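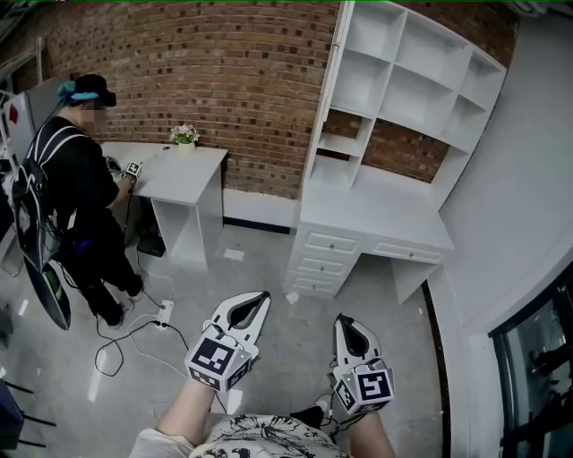
30 Apr 2021

I promised in my last post to write more about our student project, so I take one evening for it. We are 6 students in the group now. We started in September with a simple arm that could only push things from one place to another, and our teacher was patient with us.

The project has the name Parsa. The task sounds easy: the arm should learn small jobs on a desk from people who do the same jobs by hand. We hold a pair of grippers, one in each hand, and do the movement slowly. Each gripper carries a cube with black and white markers, so that its position can be followed. My wrists were tired after the first day, and I learned that I move my left hand much less carefully than my right one.

Our goal for this term is 400 good recordings. A recording is good when both cubes stay in view from beginning to end and the hand does not stop in the middle to think. In my first try I made 18 and we could keep only 10. Saeed Hosseinzadeh looked through them with me and he found the mistake quickly – I was turning the gripper so the marker pointed to the floor. Now I keep my elbows a little higher.

The cables are still our biggest problem. They are thin, they go along the arms, and they like to catch on everything. We tried tape, then small clips, and the clips are better, but they open when you reach far. If somebody reading this has a good solution, please write to me.

Next month we will show our work at the Clillik student day. The group from Erton is also coming, and last time their robot could already close a drawer. Ours can pick up a small box and put it down again, in most cases on the desk. I still have to write our poster, and I have only the title.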